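# Recording pick-up demos at home for the club policy

These are the steps the Collstead club uses for the chopstick task. I was against home recording when Kaj Bech proposed it in December, and I'm still only half sold. If you're going to do it, do it this way.

1. Check the finger screws. If a finger wobbles when you shake the gripper, tighten it before you record anything.
2. Wipe the lens. Finlay Nisbet handed in 185 clips with a thumbprint across them and they all went in the trash.
3. Spill the sticks fresh before each clip. Don't arrange them. People arrange them without noticing.
4. Start recording with the gripper open and well back from the table.
5. Pick one stick, put it in the container, back off, stop. One stick per clip.
6. If you fumble, finish the pick anyway and mark the clip "F" in the log.

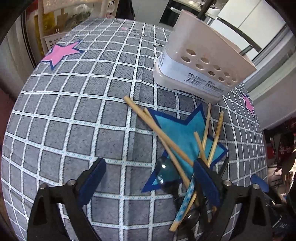 Clutter is where I disagree with the Sundport guide, which tells beginners to start on a bare surface. A policy trained on bare surfaces learns bare surfaces. Ours did, and it fell apart the first time Grethe Mikkelsen put a napkin down. Leave some felt shapes out, as with the pink and blue stars on the gray grid cloth, and let the sticks land across them. Mix the sticks too: plain light wood, the one with brown burn patterns, the blue patterned one. Pale wood on turquoise felt is an easy pick to see. Pale wood on gray is harder, so make sure you get plenty of both.

Move the container every ten clips or so. Otherwise the model memorizes a spot on the table and you'll think it's smart.

## How many clips

The number going around is 2,000. I haven't seen anyone show where it comes from. Ebuka Bassey reported 97 percent success after hitting it, but he tested on the same table he recorded on, with the same sticks. Ask for a result from a different kitchen before you get excited.

Upload to the Bandunico folder with your log. Clips without a log don't get used.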